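Thread: Round table or rectangular for a community room? (Wisbridge hall refit)

hagos_mekonnen
We have a small budget to replace the tables in the Wisbridge hall and I've been handed the job of picking them. The salesman from Gritimwood is pushing rounds hard. He says round tables "improve participation" because there's no head of the table. He had a leaflet with a study in it. I teach an evening class in there and I can't say I've ever noticed the shape of the table doing anything to anybody. Has anyone run a room with both? The quote for rounds came in at $4000 delivered.
Hagos Mekonnen

plainjoints
What study? Who paid for it? I've seen that leaflet or one like it. The one I saw had a bar chart with no numbers up the side. If the study was run by people who sell round tables, I'd put it in the bin with the free pen.

hagos_mekonnen
The footnote says "internal research, 597 respondents." It doesn't say what they responded to.

plainjoints
So 597 people were asked if they like round tables by a round table company. Great.

Mrs_Tallow
I think you're both being a bit hard on it. I ran a quilting group for years, first on long folding tables and then on rounds when we moved to the Vokirow building. The rounds were friendlier. Women who never spoke up at the long tables did speak up. I don't need a study for that, I was sitting there.

plainjoints
Did anything else change when you moved? New building, new room, maybe better heat, maybe fewer people?

Mrs_Tallow
Well, yes, the room was smaller and it was carpeted. You could hear each other for once.

plainjoints
Then I'd say you bought a carpet.

ohm_on_the_range
Carpet or no carpet, rounds eat floor. You can't push two of them together, you get those useless curved gaps where everybody's stuff falls through. You can't put them against a wall. For a class with handouts and something at the front, half the people have their backs to you. I would want to see the floor plan before I spent a dime.

Also ask how they store. Our church has rounds and it takes 2 people to roll one on its edge, and the edge banding is chewed up all the way around from doing it. The rectangles go on a cart and one kid can move the cart.

gebru_fan
Disagree on storage. The Gebru flip tops nest fine. We've had ours through three winters and the edges look okay. They do wobble a little if somebody leans.

ohm_on_the_range
"A little wobble" in a room where people write and pour coffee. How much did you pay for the wobble?

gebru_fan
More than I'd like to say. I still like them. A big round top is really good for anything where people work on one thing in the middle and reach in from different sides. Puzzles, maps, sorting donations. Try that across a long table and somebody is always leaning over somebody else.

plainjoints
That I'll buy. Reach is a real thing you can measure with a tape. "Participation" is a word on a leaflet.

But reach cuts the other way too. Make the round big enough to seat everyone and the middle becomes a place no arm gets to. Measure the people, then the table.

Mrs_Tallow
We put the snacks there and used a lazy Susan.

hagos_mekonnen
OK, this is helpful. I asked Gritimwood about lending us one for a month before we commit. He said they don't do loans but I could have 50 dollars off if I signed before October. That made me less keen.

ohm_on_the_range
A discount with a deadline instead of a trial. Tells you how sure he is that you'd keep it.

gebru_fan
Or they're a small outfit and can't have tables going back and forth in a van. Not everything is a trick.

plainjoints
Could be. I'd still borrow one from someone else first. Does the school have one? Put it in the hall, run the same class on it with the same people, and see if you care. If you don't care after a few weeks, buy the cheap rectangles and spend what's left on chairs. Bad chairs will empty a room faster than any table.

Mrs_Tallow
I agree about the chairs. I don't agree about the rest of it. You can be so careful that you end up with nothing.

hagos_mekonnen
I'll ask around and report back. One more question, on color. The leaflet pushes white and I'm doubtful. Anybody have white ones, and how do they hold up to markers?

ohm_on_the_range
Depends on the surface and the marker. Ask for a sample chip, scribble on it, leave it a week, then try to clean it. Don't take his word for "wipe clean." Everything is wipe clean in a showroom.

gebru_fan
Glare would bother me more than markers if you have tube lights overhead. Anyway, a white round for you to look at. 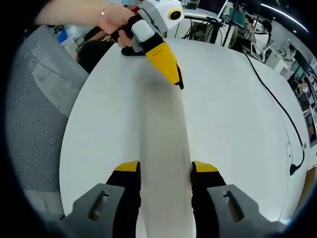
Large white round top, with someone reaching in from the far side.

Contact us | Copyright 2018 | Back to top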